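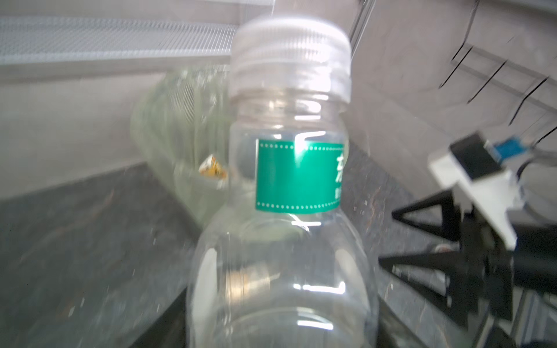
Dondari wrist kit, trial loan, December

Kit is on loan from Brindthorpe for 30 days. In the box: the wrist camera, the black fingers, two cable ties and a quick start guide that gets quick by leaving out the wiring. Antonina found the pinout on the back page, under the warranty.

Morning: clear bottles. The brochure says "transparent objects supported," and I suppose a table supports them too. Close in, the bottle goes soft and the highlights down the sides are the brightest thing on it. The ribbed cap and the green label hold up much better, so Lejla wants to key off those and forget the body. Fine until we get a bottle with neither. Second bottle, lying down behind the first, is mostly a greenish blur at this range. Asked Brindthorpe for the minimum focus distance. Was told it is "close."

Mount: white bracket is stiff enough. I don't love the little blue board sitting out there with no cover. Emlyn says tape. Emlyn always says tape.

Afternoon: small white bits on the dark marbled floor by the glass panel. I expected the veins to fool the detector and they did, cheerfully. It also likes the rust-orange streak. Threshold moved up two notches, fewer veins, but it started skipping the slivers. Put it back.

Fingers take up a good part of the bottom of the view when open. Blandine to mask them tomorrow. The Koskela unit had the same trouble, and cost more to have it. 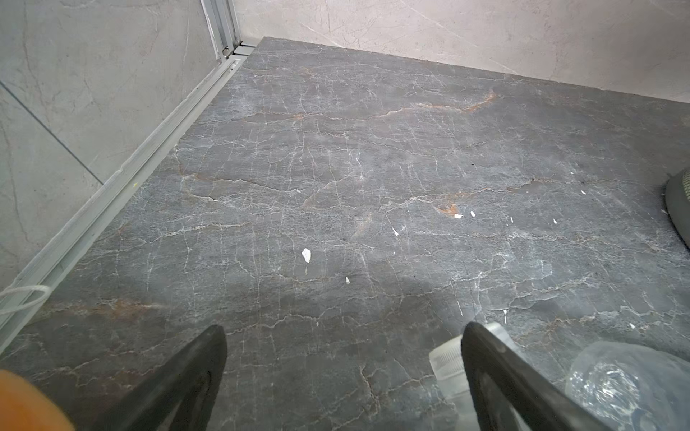
Open items

Cover for the board (not tape).
Mask for both fingers, open and closed.
Add the floor track to the no-touch zone. Loose white cord across it, lower left, wants to be in there too.
Ask Brindthorpe whether the service plan includes a person.
Yaryna has the charger.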